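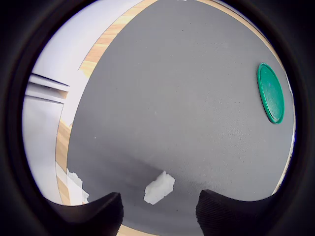 Section 2. Planning and Budgeting for a Tabletop Clearing Station

2.1 Purpose of this section

This section is for departments preparing to purchase a Zetevari tabletop clearing station. Complete it before a quotation is requested. It covers the choice of work surface, the gripper fingers, the spare parts allowance, and the acceptance check. Installation and wiring are covered in Section 3.

The task considered throughout is the pickup of light, irregular waste, such as crumpled paper, from a flat table. Other small items, such as lids, may share the surface. Departments planning to handle liquids, glass, or sharp objects should not use the figures in this section.

2.2 Before you request a quotation

1. Name the person or office that will hold the budget for the station. Zetevari does not issue quotations to more than one office for the same site.

2. List the items the station will be expected to pick up. Describe each by material and typical size. Enter "paper, crumpled" and "paper, flat" as separate items, as they are quoted separately.

3. List the items that may be present on the table but are to be left in place. A green lid lying flat near the rim of a gray table, for instance, belongs on this second list if only paper is to be cleared.

4. Measure the table. Record the length, the width, and the height from the floor to the top surface. If the corners are rounded, record the widest points.

5. Note the finish of the top and the rim. A matte top is preferred. A rim of a different color or material is acceptable and should be written on the form.

6. Note any wall, bracket, rail, or cabinet standing next to the table on any side.

Note: Small specks and scuffs on the table top do not need to be repaired before purchase. Deep gouges and raised edging do.

2.3 Choosing the work surface

An existing table may be used if it meets the requirements below. A new table adds to the cost and, in most cases, to the delivery time.

The table must be level and must not rock when leaned on. The clear working area must be at least 800 mm deep, measured from the mounting edge to the far edge. The top should contrast with the items to be picked up. White paper on a gray top is easy to tell apart; white paper on a white top is not, and additional lighting must then be included in the budget.

Caution: Paper may come to rest across the rim, partly on the table and partly over the edge. Items in this position can fall when touched. If floor pickup is not available at your site, allow for a raised border (part 619) in the first order. A border fitted later requires the station to be taken out of service.

2.4 Choosing the gripper fingers

Fingers are sold in pairs. Single fingers are not supplied.

1. For paper and tissue, select the wide ribbed pair (part 827). Approach from above the item with the fingers open, and leave a clear gap on both sides.

2. For lids and other low, flat items, request a trial before ordering. The wide pair can hold a lid by its raised rim, but results depend on the height of the rim and the smoothness of the table.

3. If both types of item are to be picked up, budget for two pairs and for the staff time needed to change them.

Departments with a 3D printer may ask to print their own replacement fingers. Zetevari permits this under the Tefera parts agreement, which must be signed before the print files are released. Printed fingers are not covered by the standard warranty.

Caution: Do not mix one worn finger with one new finger. Replace both together.

2.5 Preparing the budget

Enter each of the following as a separate line. Combined lines are returned for correction.

Station and mount
Finger pairs, first set
Finger pairs, spare (3 pairs for the first year)
Table, if new
Raised border, if required
Lighting, if required
Delivery and placement
Operator training
Tridel service plan, first year

The Tridel service plan is optional in the second year. Departments that decline it must hold their own spare camera cover and cable set.

Sites using the Nallum purchasing system should enter the service plan under recurring costs. All other lines are capital costs. Requests received by the end of March are considered for the following budget year.

2.6 Acceptance check

Carry out the check at the site, on the table that will be used, before the final payment is released.

1. Place one crumpled piece of paper in the open area of the table and a second piece against the rim.

2. Place one item from the leave-in-place list well away from both.

3. Open the camera view. Confirm that the paper in the open area can be seen clearly between the fingers. Darkening at the corners of a wide-angle view is normal and is not grounds for rejection.

4. Check for shadow. The fingers will shade the part of the table closest to them. If an item cannot be made out in the shaded area, record this on the form and adjust the room lighting before repeating the step.

5. Run the pickup once for each piece of paper. Record each result separately.

6. Confirm that the item from the leave-in-place list has not been moved.

Note: A failed pickup at the rim does not by itself prevent acceptance if the raised border has been ordered and not yet fitted. Mark the result "deferred" and repeat the step after fitting.

Keep the signed form with the purchase record. A copy must be supplied with any later request for additional stations.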